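Home | Kids | Around the House | Ask Us

Why Do Plates Stand Up to Dry?

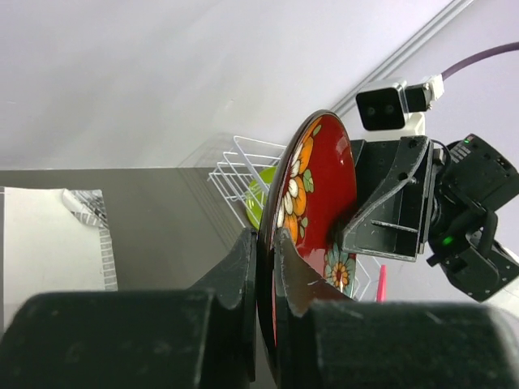 Why does a plate dry faster standing up?
Water slides down to the rim and drips off, and air can reach both sides!

Lay a wet plate flat and a little puddle stays in the middle. Try it! Wash 2 plates, stand one in a rack, leave the other flat, and check them after 32 minutes. Red plates with flowers count too (those are our favorites!).

By Rowena Pascual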